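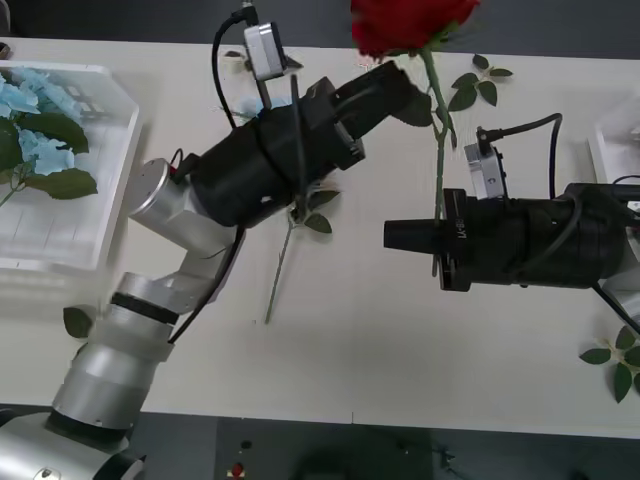
A red rose above a white tabletop.

I've been on a bit of a wellness kick this year, and a friend kept nagging me to try magnesium for my sleep. So I ordered the Ultico Evening Magnesium powder in the spring, finished my first tub in June, and I'm now most of the way through the second. Time for a proper review!

Quick background on me: I'm a terrible sleeper. I drop off fine, then I'm wide awake at 3 a.m. thinking about an email I sent two jobs ago. I had already tried Grunley's capsules (huge, and they smell like a fish tank) and the Lachance bath flakes, which were lovely but I'm not running a bath every night of my life. A powder you stir into a mug sounded much more like me.

The tub holds 43 servings, a slightly odd number, but it meant I got a good six weeks out of it with no gaps. There's a scoop inside, buried right at the bottom of course, so the first night I was digging around with a fork. The ingredient list is short. Magnesium glycinate, a little citric acid, natural flavor, stevia. No melatonin, and that was important to me — melatonin gives me the strangest dreams and a headache until lunch.

Taste first. I got the tart cherry one and I like it! It's a little sour and a little sweet, and in hot water it's close to a weak fruit tea. In cold water it clumps, and I mean really clumps. I ended up with a pink lump stuck to my spoon more than once. My fix is a splash of hot water first, stir until it's smooth, then top it up with cold. The lemon sachet they threw in as a freebie was awful (think floor cleaner), so I won't be buying that flavor.

Now, sleep. I wore my Plenderier band the whole time because I wanted something to go on besides my mood in the morning.

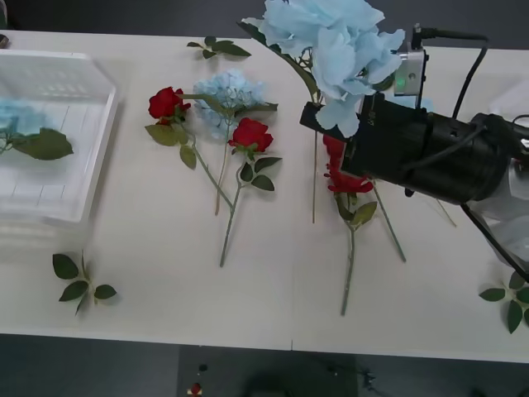
The first week did nothing that I noticed. Somewhere in the second week I started waking up less, and by the end of the tub I was averaging 7 hours a night, up from a pretty miserable five and a half. Is that all the powder? I doubt it. I also quit having coffee after lunch and started leaving my phone in the kitchen, so take my numbers with a grain of salt. I do feel calmer at bedtime with the mug in my hand, and maybe half of that is just having a routine.

One warning. I took a double scoop one Friday after a rotten day and my stomach let me know all about it. Stick to the serving on the label. And if you take any regular medication, check with your doctor or pharmacist before you start, magnesium doesn't get along with everything.

As for price, it's on the high side. It's cheaper if you subscribe, but skipping a month took me way too many clicks, and they emailed me twice asking if I was sure. I went back to buying single tubs. Shipping was quick both times, although the second tub showed up with a dented lid and a dusting of pink powder all over the inside of the box. Customer service sent me a discount code the same day.

There were 161 reviews on their site when I ordered and the grumpy ones were nearly all about clumping, so that's clearly a known thing. I'd love to see them sort it out, or at least print the hot water trick on the label.

I'm giving it four stars out of five. I'll buy the cherry again, probably when there's a sale on, and I'd like to try it without flavoring if they ever make one.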